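Lorby pool asks swimmers to switch to indoor slides from Monday

By Rocío Escobar
Saturday, April 6, 2019

The Lorby public pool will stop allowing outdoor shoes past the front desk starting Monday, and swimmers will be expected to bring a pair of slides or go barefoot in the changing rooms and showers.
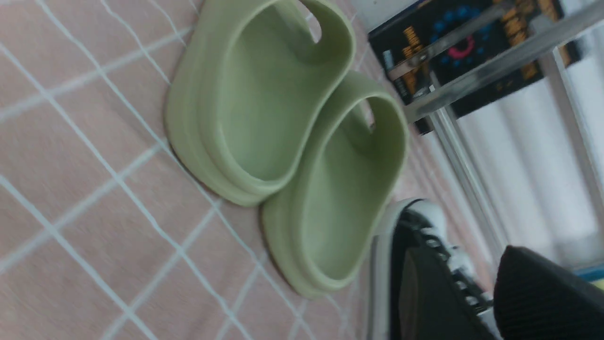

Mara, a morning swimmer, told the Lorby front desk that she had been asking for the rule since the fall, and that the grit on the changing room floor was bad enough on wet days to get into her towel. She would still like to see a second bench put in near the door, she said, so that people have somewhere to sit while they change shoes.

The rule covers everyone who goes beyond the turnstile, including parents who come in to help children dress and people who are only there to watch lessons. Street shoes can be left on the open racks in the lobby or carried through in a bag. The lockers inside are for clean footwear only.

Slides, flip-flops and rubber clogs are all accepted, as long as they have not been worn on the street that day. One-piece molded slides are what the pool recommends in its notice, as they have no stitching or fabric lining and can be rinsed under the shower. Shoes with felt or cork footbeds are allowed but dry slowly, and the notice asks that they not be left on the heated pipes.

Water socks may be worn in the changing rooms and in the teaching pool. They are not allowed in the main pool during lane swimming, which is the same as before.

For those who arrive without a pair, the front desk will lend slides for a $2 deposit. The money is returned when the slides come back. Adult sizes will be kept in stock from the first day, and children's sizes are on order from Gekora, the supplier that also provides the pool's kickboards. Borrowed pairs will be washed after each use and put out again once they have dried.

The new rule follows work on the floors over the winter. The pool spent $2,000 on cleaning and repairing the grout in both changing rooms, and the contractor, Hiren, advised keeping sand and road salt off the tiles as far as possible. Regular mopping had been pushing dirt into the joints, according to the pool's notice, and two of the shower drains had to be cleared in February.

A petition left at the front desk last month in favor of indoor footwear collected 168 signatures. A smaller number of people wrote in the comment book against the change - most of them said they were worried about slipping. The notice says that slides should fit closely and have a sole with some grip, and that anyone who needs supportive shoes or a brace for medical reasons can keep wearing them. They should speak to the front desk, where the soles can be wiped down.

School groups will have until the end of April to adjust. Teachers have been sent the notice and asked to pass it on to families, and classes that come before then may walk through in socks.

Slides left behind will be kept in the lost property bin for 20 days. Names or initials on the inside of the strap are a help, the notice says, especially for children's pairs.

The Bravo café in the lobby is not affected. Customers there can keep their shoes on, but swimmers coming out for a drink are asked not to walk back in through the turnstile in the same slides without rinsing them at the foot tap next to the stairs.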